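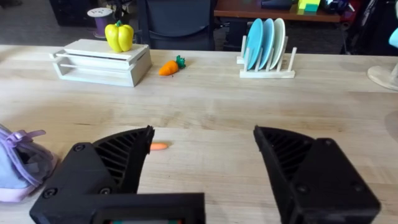
WALTUROW, Sunday, June 16, 2024. Skestomgate is giving away 200 pencil pouches this summer, and we can't wait to see them filled!

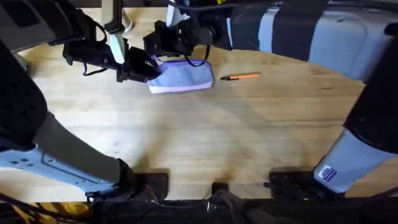

Small, soft and easy to pack

Each pouch closes with a zipper and comes with 3 pens.

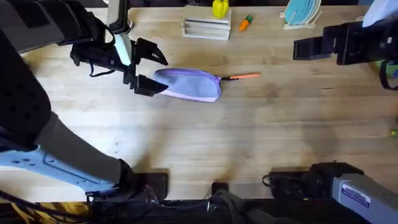 Families can pick one up at our Barbu and Wonesow shops while they last. Last December's giveaway brought in 1,156 requests, so we're adding a second round in the fall.

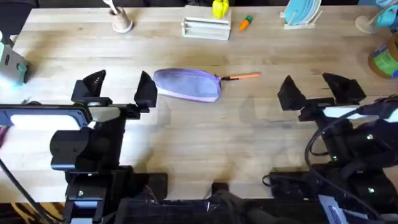

A lavender pencil pouch on the table.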